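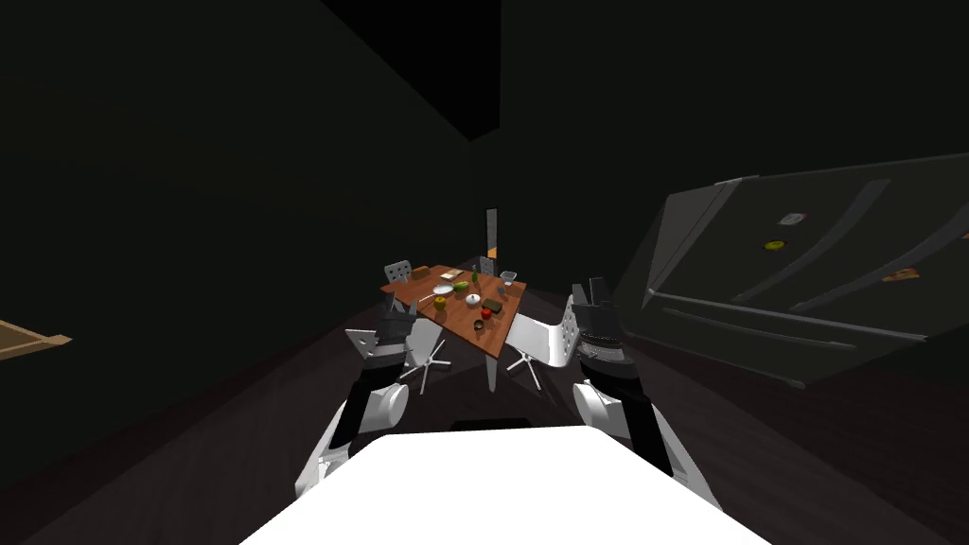 A simulated two-armed robot at the dining table in Clorkach's table-clearing test. Render: Clorkach

Clorkach has published the results of its first household chore trial, and the short answer for anyone hoping to hand over the dishes is that a general-purpose robot can put away some of what is on a table, slowly, and that it still has trouble with the rest.

The trial ran entirely in simulation. Clorkach, a testing firm that normally evaluates packaging lines, gave control software from two suppliers the same job: clear a small dining table of food and dishes. Food goes to the refrigerator or a counter, dishes go to a sink, and the run ends when the table is clear or the time limit is reached. Each system was given 1024 attempts, with the arrangement of items changed between attempts.

The suppliers were Irnusetti, which sells arm control software to commercial kitchens, and Kerr, whose background is in warehouse picking. Both were supplied with the same robot model and the same joint limits. Neither was allowed to see the item layouts in advance.

Irnusetti cleared the table completely in 265 attempts. Kerr did so in 200. Clorkach counts an attempt as complete only if nothing is dropped, nothing is left behind and no chair is knocked over. Partial clears are reported separately and are a good deal more common for both suppliers, though the report warns against reading too much into them. An attempt that moves every item except one scores well on a partial count and still leaves a person to finish the job.

The report breaks down failures by cause. The largest group, for both suppliers, is reach. The table in the test has chairs standing close to it, as most dining tables do, and the software has to get a gripper past a chair back before it can touch anything. Irnusetti's planner tends to lift the arm high and come down over the top, which takes longer and sometimes puts the elbow near its limit. Kerr's planner looks for a gap at table height. When it finds one it is the faster of the two, and when it does not, it can spend most of the allotted time looking.

The second group is grasping. Rounded fruit gave little difficulty. Flat things did. A cutting board lying flush on a tabletop has no edge a gripper can get under, and a thin utensil is worse. People deal with both by sliding the object to the edge of the table and pinching it there. Irnusetti's software has a slide routine, added for trays, and it was usable on the board. Kerr's has no equivalent, and its flat-item failures account for much of the gap between the two totals.

Mhairi Purves, who led the trial, said the result was in line with what she had expected from the kitchen and warehouse products.

"Both of these systems were built for places where somebody has already arranged the objects for the robot," she said. "A tray goes in a rack, a carton goes on a belt. A dinner table is arranged by whoever sat down at it. The software can usually tell what a thing is. The harder part is deciding which thing to move first and which side to come at it from."

Order of removal turned out to matter more than the test designers had allowed for. Where items stood close together, picking the nearest one first often pushed its neighbor into a position that was harder to reach. The report recommends that future versions of the test record the chosen order along with the outcome, so that a supplier can see whether a failed grasp began with a poor choice two moves earlier.

Clorkach also varied the items themselves. Bread, a frying pan and a drinking glass appear in some layouts, and lidded dishes and bowls in others. The frying pan was the most revealing of these. Its handle gives a gripper something to hold, but the weight is all at the other end, and both systems were inclined to pick it up by the handle with one hand and let the pan swing down. Using both arms solves the problem and was attempted in only a small share of runs. Purves said neither supplier had been told to avoid two-handed lifts – the planners scored them as slower and chose against them.

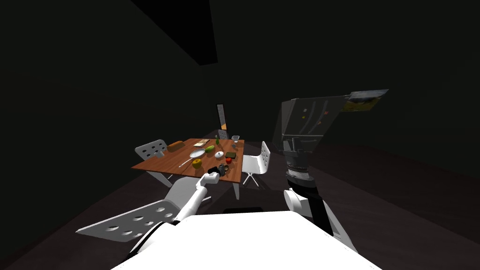
What the simulation leaves out

The usual objection to this kind of work is that a simulated pan is an easy pan. Clorkach accepts part of that. Its simulator models mass, contact and friction, but it does not model grease, crumbs or spilled liquid. Soft foods are treated as rigid, so a loaf that would be squashed by a firm grip in a real kitchen comes through unmarked in the test. Glass does not break. A dropped tumbler is logged as a drop and the run goes on.

For those reasons the report describes its figures as an upper bound. A system that fails in simulation can be expected to fail on hardware, while a system that passes still has to be tried on hardware before anyone can say it works.

The advantage is volume. A physical trial of this size would need a person to reset the table after each attempt, and Clorkach estimates that one rig could manage only a few dozen resets in a day. The full set of simulated runs was finished without that labor, and every run can be replayed from its starting state. Suppliers have been given the recordings of their own runs.

Where the shop floor stands

The report includes a short comparison with a shelf-stocking test that Clorkach ran earlier for Flomeck, a maker of store fixtures. That test covered 4000 placements of boxed goods on straight shelving, again in simulation, and the better of the systems tried was judged ready for a supervised pilot. The boxes were of known sizes, the shelves were at known heights and there was no furniture in the aisle.

Clorkach is careful to say that the two tests are not scored on the same scale. The stocking test counted single placements, and the table test counts whole jobs, so one missed item has a much larger effect on the second figure. Even with that allowance, the firm's view is that stocking regular goods is close to practical use and clearing a household table is not.

Irnusetti said it would extend its slide routine to smaller items and would look again at how its planner scores two-handed lifts. Kerr said it had not previously tested its software around seating and considered the chair results useful. It did not say whether it planned to enter a second round.

That round is scheduled for November. The table and the robot model will stay the same, and the time limit will be unchanged. Clorkach intends to add a category for tidying without removal, in which items are moved to one end of the table and left there, after suppliers pointed out that a good deal of household work consists of making room. Entry will be open to suppliers outside the first group, and the item list will be released with the rules.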